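Speaker notes: Where I'd Eat in Tranlow If I Only Had One Night 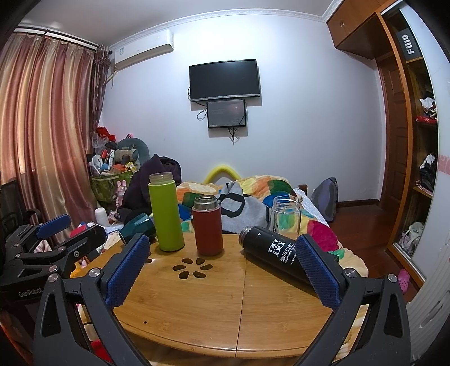
TRANLOW, December

Last updated: Wednesday

Okay, hi everybody. Wait for the folks in back to sit down. Mention the coffee is out in the hall and it's free.

Start with the list. Show of hands, who saw that "best place to eat in every small town" thing going around? It gave Tranlow to the Drindum, and I got 41 messages about it before lunch. Most of them were angry. One was just the word "no."

So let me say up front that I like the Drindum fine! I've eaten there more than I should admit in public. The fried catfish is good and the hush puppies are better, and if you sit on the porch side you get your food faster (I have no idea why). But best in town? I can't go there with you. The green beans taste like the can, and they quit making the chess pie last winter.

Pause for arguing. There will be arguing.

My pick is Samir. I know, I know, it's in the strip by the tire shop and the sign only lights up on one side. Get the lamb shoulder. Get the rice with the crispy bottom and ask for extra crispy bottom, they'll do it if you're nice. The whole thing ran me 30 bucks with tip and I had lunch the next day out of it. The room has 12 tables' worth of noise – no, cut that line, I never counted. Just say it's loud.

Somebody is going to bring up Rirden. If they don't, bring it up myself. Rirden is where you take your in-laws. White tablecloths, a real wine list, a steak that comes out the way you asked for it. I spent 145 dollars there for two of us on my anniversary and I don't regret it. But whoever made that list clearly wasn't looking at tablecloth places, so it's kind of its own category. The bread is the best bread in the county and I'll fight about that one.

Breakfast, keep this short. I still think the Drindum does the best biscuit. So there, I said something nice twice.

Read the comment from the guy who has eaten at Samir 317 times and keeps the receipts. Get the laugh, move on.

If there's time: the gas station tamales. They come in at 11 and they're gone before noon. Pork, not chicken. Bring cash.

Skip the part about chain places unless it comes up. If it does, yes, I eat at them too, mostly in the car.

Questions. Repeat them into the mic this time, people on the left couldn't hear last year. Then remind everybody to put their favorite on the sheet by the door and stack their chairs.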